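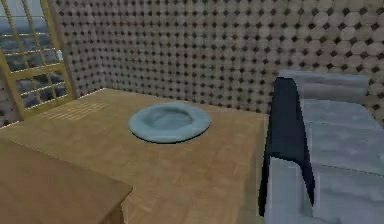
**Ragnheiður Sveinbjörnsson**
Home care editor, Janley

## Looking after a wooden table

Wipe up spills as they happen, going with the grain. A damp cotton cloth is enough for most days. Wring it out well and dry the wood afterward with a second cloth.

For sticky spots, add 2 drops of dish soap to a bowl of warm water. Skip anything with ammonia or bleach in it.

White rings usually sit in the finish. Lay a clean dish towel over the ring and press with a warm iron, no steam, for about 5 seconds. Lift and check. Stop after 3 tries and let the wood cool.

Oiled tables need a fresh coat when water no longer beads on them. I do mine in February, when the heating has dried everything out. Rub the oil in thinly and wipe off the extra before it gets tacky. Spread oily rags flat outdoors to dry, as they can catch fire if left bunched up.

Lift plates to move them. Unglazed bases scratch.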